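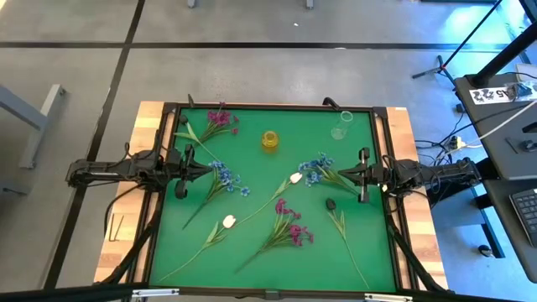
Exclusive styles showing on the wrong storefront

Status: Closed
Product: Nasr wholesale catalog, Skuken connector
Customer: Jirine (womenswear label)
Opened by: Marthinus Xaba, wholesale accounts
Assigned to: Abdelilah Belhaj, catalog support
Opened: Feb 9, 2018

Problem as reported

We have an agreement with Prestard that gives them the spring evening group as an exclusive. There are 17 styles in it. They are marked "Exclusive - Prestard" in the Nasr catalog and have been since January. This morning a buyer at another store emailed to ask for delivery dates on three of the dresses. She could see them in her own order portal with prices and sizes, and she had put two in her cart.

No order has gone through yet as far as I can tell. Please take them down from every portal except Prestard's as soon as you can. Our contract says we can't offer these anywhere else for 30 days after they reach the Prestard floor, and an offer in a portal could count.

Marthinus

Reply from support

Hi Marthinus,

I have paused the evening group for all accounts while we look at it. That includes Prestard, so their buyer will see "temporarily unavailable" on those styles. Orders they have already placed are not affected.

Can you send me:

- the style code of one dress the other buyer could see
- the name of the price list that account is on
- whether anyone has edited the styles in the past week

Abdelilah

Reply from customer

The long bias-cut dress in ink is one. I attached the line sheet with the code. The other account is on the standard boutique list. We did edit the styles on Wednesday. The fabric content on the lining was wrong on all of them, so one of our assistants exported the group, fixed it in the spreadsheet and loaded it back in through Skuken.

How long will Prestard be paused? Their buyer is placing reorders today.

Reply from support

Thanks, the import is probably the cause. I compared the file your assistant loaded with the one exported before it. The "Account restriction" column is in the export but missing from the import. When Skuken gets a file without that column it treats the field as blank and writes the blank over whatever was there. A blank restriction means every account on an active price list can see the style.

The "Exclusive - Prestard" label you see on the style page is a tag. Tags are for searching and for printing on line sheets. They don't control who sees what, which is why the page still looked right to you after the import.

I have put Prestard back first. They should be able to order now. Everyone else is still blocked.

Reply from customer

Prestard's buyer confirms she can see them and has sent her reorder. Our assistant says she hid some columns and deleted others to make the sheet easier to read, so that fits.

Two more things. Can you tell me which accounts opened those pages between Wednesday and today? Our lawyer wants a list. And what happens to the two dresses in the other buyer's cart?

Reply from support

The view report is attached. It lists the account, the style code and the time of each page view. It does not show whether someone took a screenshot or downloaded a line sheet from the browser. Line sheet downloads made with the Download button are on the second tab.

The cart lines have been removed. The buyer will see a notice the next time she logs in saying the items are no longer available to her account. The notice text is standard and does not name Prestard.

I can't advise on whether the views matter under your contract. I can confirm in writing when the restriction was lost and when it was put back, if that helps your lawyer.

Reply from customer

Yes please, send that to me as a PDF on letterhead. I wrote to the other buyer myself and she was fine about it.

Steps taken

1. Paused all styles in the evening group.
2. Restored the restriction field from the export made before the import.
3. Checked the ink dress from a test login on the boutique list. Not visible.
4. Checked the same style from a Prestard login. Visible, correct prices.
5. Cleared open cart lines on restricted accounts.
6. Lifted the pause.
7. Turned on "Skip missing columns" in the customer's Skuken settings. It is off by default on older accounts.
8. Sent the letter with the change times.

Note for other agents

If a customer says an exclusive style is visible to everyone, look at the restriction field before the tags. Then check the import history. Restoring from the export only works if the customer still has the file, so ask for it early.

Closed by Abdelilah Belhaj after the customer confirmed receipt of the letter.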